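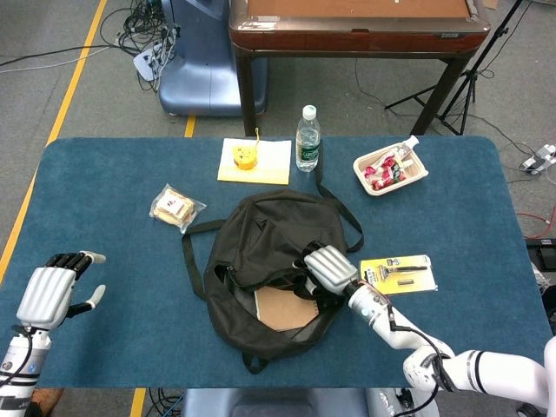
Home Browse Topics Home Bar & Spirits New Posts Sign In

How long does an opened bottle of sweet vermouth really last?

Posted by Yanti Rahman in Home Bar & Spirits, March

Hi everyone! I've been reading along for a while and finally made an account, so please be gentle with me. My sister gave me a bottle of Jarnham sweet vermouth for my birthday and I opened it that same night to make Negronis (my first ones ever, and I loved them, even if I was a bit generous with the gin). Then life got busy and the bottle sat on the bookshelf next to the whiskey for 2 months with the cap screwed on.

Last night I poured a little over ice and it tasted kind of flat, and a bit like raisins that had been left in a drawer. Not awful - just sad. My husband says it's booze and booze doesn't go bad. I have another bottle, a Görtz dry one, still sealed, and I'd hate to do the same thing to that. So should I toss the sweet one, can I cook with it, and where do people keep theirs? We have a pretty small fridge and it's already full of mustard.

Conall Hayes
Welcome, Yanti! Your husband is right about the whiskey, but vermouth is really a wine with some extra alcohol and a lot of herbs and spices in it, so once you open it the air starts working on it the same way it would on a bottle of red, only slower. What you're describing, that flat, dried-fruit taste, is oxidation. It won't hurt you, it just won't make a very nice Negroni.

Mine goes in the fridge door the minute it's opened, cap on tight, and I try to finish it within a month or so. Sweet holds up a little better than dry in my experience, so when you do open the Görtz I'd plan on a Martini week! If you know you're slow (I am, my wife only drinks beer), pour half of it into a small clean bottle right away, filled as close to the top as you can get it, and leave that one alone until the first half is gone. I use old 300 ml soda bottles with screw caps and they've worked fine for years. I also write the date on a piece of masking tape, after one unfortunate evening with a Manhattan that I won't go into.

As for the sad bottle, please don't pour it out. I put tired sweet vermouth in with onions when they're browning, and a good splash is lovely in a beef stew. The dry kind can stand in for white wine when you're steaming mussels or deglazing after chicken. The sealed bottle is fine in a cupboard for now - just keep it away from the stove and out of the sun.

stidmont_sipper
fridge. always fridge. also buy the half bottles if your store has them, they cost more per ounce but you dump less

Trendum
I've kept mine on the counter forever and never noticed a difference, but I only use it for cooking and I put garlic in everything. If you can taste that it's off, then I guess it's off. Those little vacuum stoppers didn't do much for me, by the way, and I lost one of them behind the stove.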